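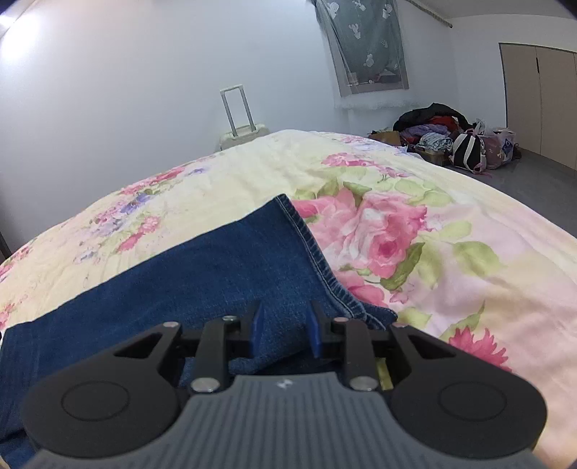 The hand-held gripper at a hem. Blue jeans, floral duvet, bedroom station.

Visit report: hand-held grippers at Brescombe
June 28, 2025

I went to Brescombe to look at hand-held grippers before our group decides which ones to order. We need them for cloth work, mostly folding and sorting clothes, and I had only handled one model before this trip. The visit took a full working day with a break for lunch. These are my notes, tidied up a little for the people who couldn't come.

Getting there

Brescombe is a two-story building behind the Plondanwood bus depot. The sign on the street still has the name of the old tenant, a printing business, so look for the blue loading door and go in by the stairs next to it. Parking is on the depot side. The bus is easier if you are coming from the station, and it stops almost at the gate.

Irén Deák met me at the top of the stairs. She runs the testing there and has been with the place since April of last year. She had set aside two models for me. One was the Mukex, a commercial unit with a ribbed housing. The other was the Grecu, which is put together from a parts kit and is named after the person who drew up the first version. Both do the same job. You hold the tool in your hand, carry out a task the way you want an arm to do it later, and the camera on the tool records everything along the way. Both can be taken off the handle and bolted to an arm with an adapter plate.

The stations

Testing is spread over several rooms. The kitchen station was in use by another group all morning, and we only looked in from the door. The workbench station has drawers, jars, cables and a board with switches. We used it for the first hour so I could get used to the weight. After that we moved to the bedroom station and stayed there until lunch.

Deák prefers the bedroom for a first comparison. Her view is that rigid objects hide a lot of faults. A cup will sit in almost any pair of fingers. Cloth slides, bunches up and folds over the tips, and a weak linkage shows up within a few tries.

Holding the two tools

The Mukex is the heavier one at the front. With the handle in my right hand I felt it in the wrist after the first set, and by the third set I was supporting the housing with my left hand between tries. Deák says most people do this and that it doesn't matter for the recording so long as the left hand stays behind the lens.

The Grecu is lighter and the handle is thinner. I liked it better for the first half hour. The trigger has more travel, so you get finer control over how far the fingers close, but there is some play in it before anything moves. On the Mukex the fingers respond as soon as you press. The difference is small at the workbench and much more noticeable on fabric, where you often want to close just enough to catch one layer.

Fingertips are swappable on both. We ran the soft blue pads on the Mukex and a harder, ribbed rubber on the Grecu. Deák also had a thin metal tip with a slight hook, which she does not recommend for clothing. It had pulled threads on a sweater the week before.

What we tried

We agreed on a short list and did each item with both tools, in the same order:

Pick up a folded panel by its near corner
Pinch a hem and lift
Pull a pant leg straight
Turn back one layer without taking the layer under it
Flatten a crease with closed tips

Each item was repeated 17 times per tool. That is Deák's number. She used to do more and found that people got tired and sloppy toward the end, so the later tries said more about the operator than the gripper.

Denim was the easiest of the fabrics. It is stiff, the hems are thick, and both tools held it well. The Mukex did not drop a hem once in the set. The Grecu lost it 2 times, and both times I had approached from too steep an angle. Pulling the leg straight was also fine with both, although it took more arm movement than I expected. You end up walking along the side of the bed while keeping the tool level.

Thin knits were harder. I had a pale T-shirt that neither tool could pick up from a flat start without gathering too much of it. What worked in the end was pressing the tips down lightly, sliding them toward each other, and only then closing. Deák calls it the slow pinch. It is easy with a hand and awkward with a tool until you have done it a few dozen times.

The corner grasp on a darker, ribbed cloth was the item where the two models differed most.

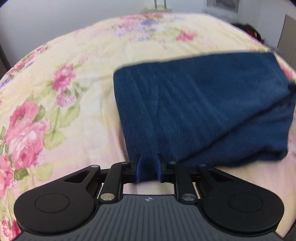
Corner grasp on the navy cloth, tips closed.

With the Mukex I could get the near corner on the first approach in most tries. With the Grecu I often had to back off and come in again. Part of this is the tips, and we swapped them to check. With soft pads on the Grecu the results got closer, but the play in the trigger was still there and I still closed too far. I took the corner and the layer under it 9 times in the set, against 2 with the Mukex.

Turning back a single layer went badly with both. I don't think either tool is ready for that without a different fingertip, and Deák agreed. She has a flat, angled tip on order and promised to send me her results when she has tried it.

Cameras

Both tools carry a wide-angle camera that looks forward over the fingers. The view on the Mukex takes in the linkage, both fingertips and a good part of the room behind. The Grecu camera is mounted on a short post and can be tilted. This sounds useful, but the post moved on me during the second set and we had to stop and tighten it. Deák puts a dab of thread lock on hers now.

Patterned bedding did not cause trouble for tracking on either unit. If anything it helped. The tracking software works out where the tool is from fixed points in the room, and a printed duvet gives it plenty to hold on to. She has had worse results on a plain white sheet in front of a plain white wall. Dark cloth is a separate matter. When you get in close and the cloth fills most of the picture, there is little detail left to follow, and one of my runs with the Grecu was thrown out for that reason. It helps to begin each take from a little farther back.

Ceiling lights matter as well. On the recordings from the Mukex there was glare in one corner when the tool was tilted back. It didn't reach the fingers in any of the takes I looked at, so we left the lights on.

On the arm

After lunch we went downstairs, where there is an arm on a steel table. Deák bolted the Mukex on first. The change took her a few minutes with a hex key. She then played back a simple routine, a hem pinch and lift on a towel, trained from 100 takes recorded by her team in the spring. It caught the hem on most runs while I was watching. When it missed, it was short of the hem, closing on nothing and then going through the lift anyway. She is working on a check for that using the finger position.

The Grecu needs an adapter plate that was printed in house. It had a hairline crack near one of the screws, so we did not run it. I would have liked to see it move, but a second plate wasn't ready. This means I have no arm results for the Grecu at all, and anyone reading this should keep that in mind.

Other notes

Batteries: neither handle has one. Power comes over the cable, and the cable on the Mukex leaves from the back, which keeps it off the bed. On the Grecu it leaves from the side and drags across whatever you are working on. I caught it in the cloth more than once.

Cleaning: lint builds up on the soft pads quickly. Wipe them between fabrics. Deák uses a damp cloth and changes the pads when the surface goes shiny.

Spare parts: pads and pins for the Mukex have to be ordered. Most of the Grecu can be printed or bought at a hardware store. This is the strongest point in its favor for a group like ours, and I'd want to know what a set of Mukex pads costs over a year before we sign anything.

Left-handed use: I asked, since two of our people are left-handed. Both tools are close to symmetrical at the front. The Mukex handle can be turned around. The Grecu handle can't, though a mirrored print file exists.

Noise: not an issue with either.

What I would order

For cloth, the Mukex with the soft blue pads. The quicker trigger made the difference for me on corners and thin layers. I would also build one Grecu to keep at the workbench, where the extra trigger travel is no problem and where it will get knocked around. If the angled tips turn out well, they fit both.

Two things are still open. I need the price for pads, and I need Deák's results from the Grecu on the arm once she has a new plate. She expects to have it printed soon and has offered to run the same towel routine. The tables from the 17-try sets are in our shared folder, one sheet per item, with the thrown-out run marked in yellow.

If you plan to go yourself, write to Brescombe ahead of time and ask for the bedroom station by name. Bring clothes from home in a few different fabrics, and wear shoes you can stand in all day.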